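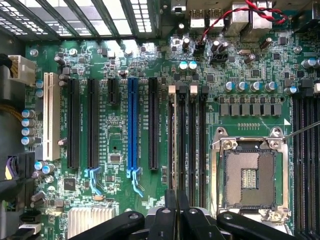

4. Inside the Case

4.1 Setting

The repair room at Cokemley occupies what used to be a seed store. The building dates from 1896, a fact recorded on a stone over the door and confirmed each winter by the heating. Desktop computers arrive from schools and offices in the district, are opened, sorted into those worth the trouble and those that are not, and leave again through the same door under one of two labels. Our interest in this section is in what lies between the lid coming off and the label going on: the ordinary business of finding one's way around a machine that somebody else put together, usually in a hurry, and then left alone for a long time.

Section 3 dealt with the paperwork. Readers who skipped it have our sympathy, but will need to know that a "visit" means one opening of one case, however many parts are touched, and that a visit ends when the side panel is back on. A surprising number of visits never ended in this sense. The panels were leaned against the wall, where they formed a collection of their own.

4.2 Color as instruction

Manufacturers have long used color to tell people where to put their hands. In the desktop cases we looked at, the board itself is a green field on which most things are black, silver or green again, and a few things are emphatically something else. Blue plastic is the usual sign that a part is meant to be squeezed, slid or lifted. Repairers new to the room learned this rule within a visit or two and then trusted it completely, which was a mistake, because blue is also used for a long expansion slot that does nothing when squeezed.

The same goes for wires. The yellow, red and black conductors of a power bundle follow a convention that everyone at the bench could recite. The twisted red-and-black pairs follow no convention that anyone could recite, being used for whatever the builder needed two wires for. When asked where such a pair went, repairers traced it with a finger. They did not guess, and the more experienced they were the less they guessed. One of our notes from May reads, in full, "followed it all the way around and it came back."

Labels printed on the board were used far less than we had expected. The lettering beside the slots is tiny, and reading it calls for either a bright lamp or young eyes, and the room was short of both after four o'clock. The maker's logo is printed a good deal larger than anything a repairer might want to know.

4.3 Seating memory

Of all the jobs done inside a case, replacing memory is the one most often described to outsiders as easy. The module fits one way only. There is a notch. The latches at the ends of the slot close when the module is down. We heard this account many times, nearly always from people whose thumbs were white with effort.

The difficulty is one of access. A tower case laid on its side is a shallow box with tall neighbors in it, and a memory slot in such a box tends to have a drive cage on one side and the processor on another. Cables that belong to neither lie across whatever gap is left. A repairer has to lower a flat, slightly flexible board squarely into a narrow channel while keeping both hands out of everything else, and the force needed at the last moment is larger than seems polite.
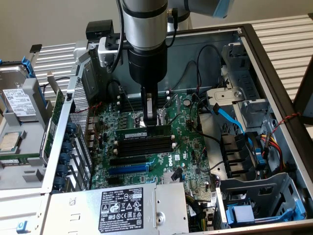

We therefore divide seating into 3 stages, which we call clearing, lining up and pressing. Clearing is the moving aside of cables, and it was by far the most uneven of the three. Some repairers tucked every loose lead under something before they picked up a module. Others held the module in one hand and swept with the other, like a person looking for a light switch. The flat data cables were the worst offenders. A SATA cable has a curve it prefers, and it will return to that curve as soon as the hand is gone - often over the very slot that was cleared.

Lining up is quiet and mostly done by eye. Hands slow down, talk stops, and the module is turned end for end at least once, including by people who had it right the first time. We recorded these turns as "confirmations" on the grounds that it sounded better than the alternative.

Pressing is short. The sound of the latch was treated as the end of the job by everyone in the room, though the latch at the far end closes separately and makes much the same noise. Half-seated modules were found later, when the machine was powered up and beeped. The bench sheet at Okirgate, our second site, gives a line to each latch for this reason. At Cokemley there is one line for both, and a column headed "Beeped?"

4.4 Cables and the honor system

It is worth saying something about how a case is left. A repairer who has moved a bundle of leads aside is free to put it back where it was, put it somewhere better, or close the lid and let it find its own level. Nothing on the bench sheet asks which. Across 600 visits we saw all three, and the third was not confined to beginners.

The leads that were put back well had a few features in common. They ran along the wall of the case, they stayed clear of the fan, and they had slack at the connector end where the next person would want it. The machines built for Sasudmont, the largest of the donors, were notably tidy on first opening and notably less so on the second. We make no claim about cause, but only one group of people had been inside them in between.

One habit deserves a mention. At both sites, repairers who found a neat case tended to leave a neat case, and repairers who found a nest added to it. The cable-routing guide written for the Ông project, 8 pages long and pinned above the bench, appeared to have no bearing on the matter, though it was useful for keeping the draft off. We return to it in Section 5, where the drawers of spare screws are also discussed.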